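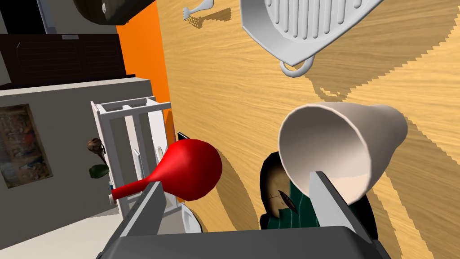

I bought the Tranar drip kettle in January to replace a stovetop one with a loose handle. It has been used every morning for pour-over coffee and most evenings for tea.

Heating is quick enough. A full fill gets to a boil while I grind beans and rinse the filter. The base has 2 presets, and I mostly leave it on the lower one. The hold function keeps the water warm for up to 63 minutes, then shuts off without a beep.

The spout pours a thin, even stream, and it doesn't dribble when you stop. My partner Ketsara Srisuk finds the handle too thick and still prefers her old Gikberg, which cost less and weighs less.

Two complaints. The lid sits very tight and needs a hard pull when the kettle is full. The cord is also short, so it has to stay by the one outlet near the sink.

Scale builds up on the bottom after a few weeks with our water. Vinegar takes it off.

I paid 90 dollars at Suksawat and would pay it again. Four stars.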